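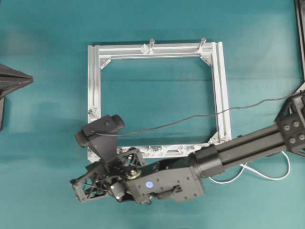

Aluminum extrusion on the teal tabletop, with little brackets in the top corners.

So I finally gave up on my old bike commute and found a new one, and I have opinions!

For anyone just joining, I moved across the river in February and my old route went with the old apartment. The new ride is 6 miles each way if I take the road, or a bit more if I follow the creek path and come out behind the Ekberg warehouse. I've been doing the creek path nearly every morning. It's quieter, there are herons, and the only real hill comes right at the end when I'm warmed up enough to not complain (much).

The road route looks better on a map. I tried it for two weeks and hated every second of the stretch after the gas station, where the shoulder shrinks down to a strip of gravel and everybody is doing fifty. One morning a delivery van passed so close that I pulled into a driveway and just stood there eating my lunch at 7:15 a.m. Peanut butter, in case you're wondering.

My friend Taras Zhuravel has been riding out this way for years and he's the one who showed me the cut-through by Nechyporuk Bakery. You go down the alley, over the footbridge, and suddenly you're past the worst intersection in town. It also means I ride by the bakery at the exact moment the poppy seed rolls come out, so any money I'm saving on gas is going straight into rolls. They're $2 apiece. I've stopped pretending I'll only buy one.

Gear stuff, because a few of you asked. I'm still on the same blue ten-speed with the squeaky seat. I did buy fenders, and I should have done it years ago, my back is so much happier. I went with wider tires too, 34 mm, and they roll over the tree roots near the playground without rattling my teeth. Gloves: still looking. The ones I have are fine until it drops below freezing, and then I can't feel the brake levers, so if you have a favorite pair please leave it in the comments.

As for time, it takes me around 70 minutes round trip if I don't stop. With a headwind on the way home, longer, and I get in sweaty and starving and eat cereal over the sink.

Next week I want to try the long way through Okine Park now that the lower trail is open again. Somebody told me there's a coffee cart by the boat ramp.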